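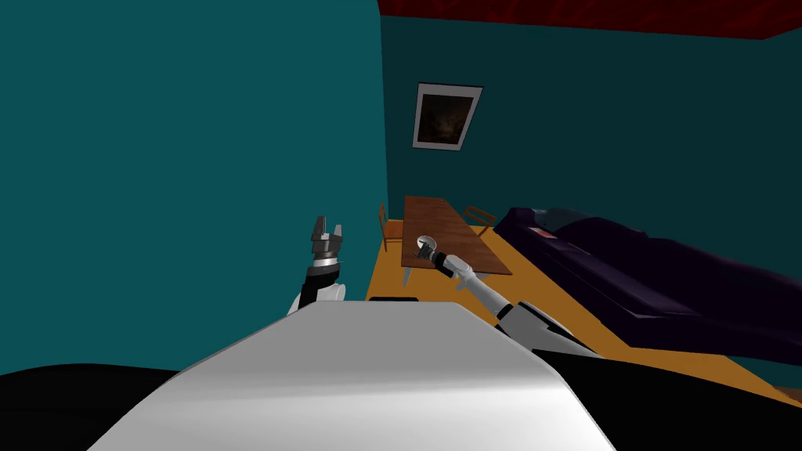

Osside Simulation Open Day

The Osside Simulation Open Day is a public demonstration of simulated household robots, held in the town of Somberg. It is arranged by Katona, a software workshop that develops control programs for robots with two arms. At the open day the visitors follow a robot working in a computer-rendered room, and some of them are allowed to control it. The name comes from Osside, the building where the workshop has its offices and where the demonstration takes place.

The first open day was held on 2023-04-27. A second, shorter edition for schools followed in August of the same year. Both editions used the same software, which is called Brurkus.

Background

Katona had shown its work before only to business partners, normally in a meeting room and with recorded video. According to the program sheet of the first open day, the workshop wished to show the work live, including the waiting times and the failed attempts. The town of Somberg gave permission to use the entrance hall of Osside in addition to the office floor, and the large screen was placed there.

In the planning stage it was discussed if a physical robot should be rented for the day. This idea was dropped because of the cost of transport and the need of a fence. The demonstration therefore took place in simulation only, and this has remained so.

The Brurkus software

Brurkus is a simulator for indoor tasks. It computes the movement of the robot, the contact between the gripper and an object, and the views of the virtual cameras. One camera looks forward over the body of the robot. Others are attached near the grippers and move together with the arms, so the room can look strongly tilted in their views when a wrist is turned.

A room in Brurkus is made from a floor, walls, a ceiling and a selection of furniture. Colors and surface patterns are chosen by the program and are often unusual for a home. The purpose is that a control program should not learn to depend on one particular floor or wall. For the first open day 800 rooms were prepared, from which 500 had been checked by hand. In the checked rooms the staff had made sure that no furniture was standing inside other furniture and that the robot could reach at least one object.

The simulated robot has two arms with a gripper on each. Every gripper has two flat fingers which move toward each other. The arms can be controlled one at a time or together. 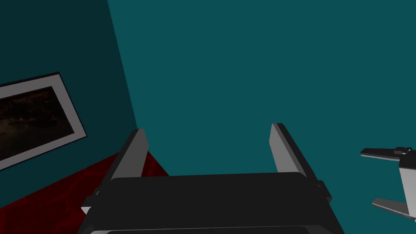

Can a visitor without any experience control the simulated robot?
Visitors of every level may try it, and a member of the staff stays at the desk to explain the two hand controllers. Children under nine years take part together with an adult.

Course of the visit

The visit is divided in two parts. The first part is a short talk in the entrance hall, during which the large screen shows the forward view and the gripper views next to each other. The speaker explains how a task is written down for the robot. A task has a start position, a target object and a condition for success, for example that a bowl has been lifted from a table and is held for a few seconds.

After the talk, the visitors go in small groups to the office floor. There are four desks with hand controllers. Each group gets one room and one task, and the members take turns. The simulator can be paused at any moment, and a pause is often used to discuss why a finger has touched the rim of an object or has passed beside it. A try ends when the condition is met, when the object falls, or when the time is over. The group may then start again from the same position.

The tasks at the open day are simple in comparison to the daily work of Katona. They are:

Moving an open gripper to a marked point in the room without touching the walls or the furniture.

Placing the fingers at a small container on a table.

Lifting the container and putting it back on the same table.

Turning the wrist while the gripper stays in the same place.

The last task is considered as the most difficult by many beginners, because in the gripper view the whole room turns and the feeling for up and down is easily lost. For this reason the staff advise to look at the forward view first and to change to the gripper view only for the final approach. The forward view has its own weakness - the distance between the fingers and a light object is hard to judge, and part of the arm can hide the table.

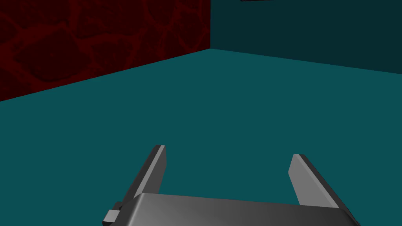
Records of the visitors' attempts

All attempts made at the desks are recorded, if the visitor agrees. The recording holds the positions of the arms, the opening of the grippers and the camera views. It does not hold the name, voice or face of the visitor. At the first open day 1130 attempts were recorded.

The recordings were later used inside Katona to compare beginners with trained operators. A short report was put on the notice board of Osside. It stated that beginners keep the gripper open for longer than necessary and correct the height very late, when the fingers are already close to the object. Trained operators correct the height early and move more slowly at the end. The report also said that the recordings of empty approaches, where the gripper travels through the room and holds nothing, were useful for testing the warning before a collision.

School edition

The edition in August was made for school classes. The talk was shortened, and the time at the desks was made longer. The classes also received a paper sheet with the plan of one room, on which the pupils drew the path of the arm before they tried it in the simulator. The drawn path and the recorded path were then laid over each other on the screen. Teachers had asked for a version of Brurkus which runs on school computers, but Katona has not published one.

Reception

The local newsletter of Somberg described the open day as well prepared and praised the patience of the staff at the desks. It criticized that the text on the screen in the hall was too small for the back rows, and that the waiting line for the hand controllers was long in the afternoon. In the school edition the text was larger and each class had a fixed time.

Some visitors had expected to see a real machine. The invitation for the school edition therefore carried the word "simulation" in the first line.

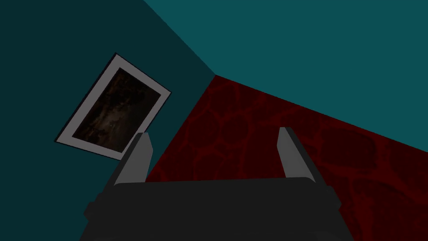 Gripper view in a simulated room, with both fingers open and a framed picture on the darker wall.

See also

Brurkus (software)
Katona (workshop)
Osside (building in Somberg)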